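August
By Niloufar Mohammadi

The Case for Keeping the Tablecloth

In recent years the tablecloth has come to be regarded as an item for holidays. Households that once covered the table every day now eat from bare surfaces or from single place mats, and the cloth is kept folded in a drawer. It is the position of this column that the everyday cloth deserves to be restored to ordinary use, and that a patterned one serves better than a plain one.

The objection most often raised is laundry. A printed check is forgiving in this respect. A small spot of sauce that would spoil a white cloth is easily lost among squares and flowers, and most families will find that one wash a week is sufficient. Dishes also sit more quietly on fabric, a benefit that residents of the older Karkent apartments, with their thin floors, will appreciate. A light blue ground, moreover, suits a deep green dish as well as it suits plain white china.
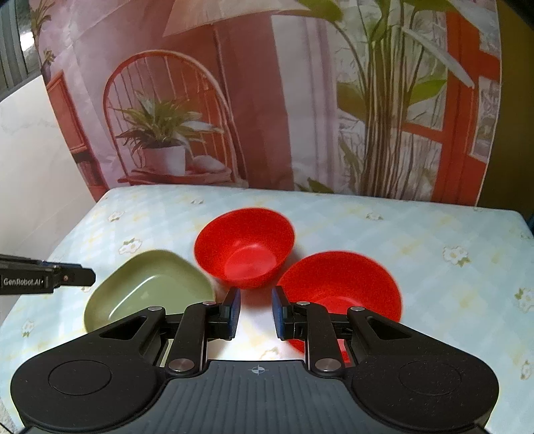 Hajnalka Takács takes a different view, and wrote to this column on Friday to say that a cloth is one more thing to iron, that children pull at the corners, and that a good table ought to be seen. She wipes hers down after supper and considers the matter closed.

These points merit consideration. Ironing, however, is optional for daily use, and a cloth smoothed by hand while slightly damp will dry flat enough for breakfast. As to the corners, a shorter drop of five inches leaves little for a child to hold. Those who value the table itself may reflect that a covered surface collects fewer scratches.

Recent in Home
Storing Table Linens in Trurthorpe's Damp Season
Serving Dishes: When to Replace a Chipped Set
Letters: The Plumevitz Dish Towel Debate

1206 shares
10 comments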